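Search this site Enter keywords Go

Keeping a Small Shop Floor Safe
Speaker notes, Bondstead, 2025-03-21

Start with slips. Riquelme logged 148 of them last year over its stores. Most were near the door or the stock room. Ask who has had one. Wait for hands.

Move on to the opening check. Vellholm does it before the lights go up front. One person, one sheet, same route each day.
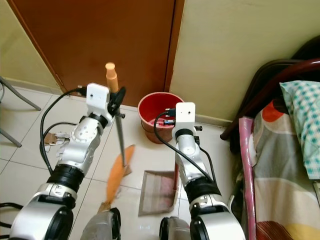

Storage is the next point. Give each tool a fixed spot and mark it. Color helps people put things back. A broom with orange bristles and an orange end on the handle is easy to pick out against a pale tile floor. Gray on gray gets left out and tripped over.

Then mats. Tranau replaced theirs in August. Cost was 3000 for all stores. Leave time for questions on cost.

Comments
We mark our spots with tape. Peels in a month.
Can you post the opening sheet?
Good talk, hard to hear at the back.

Contact | Copyright Bondstead | Back to top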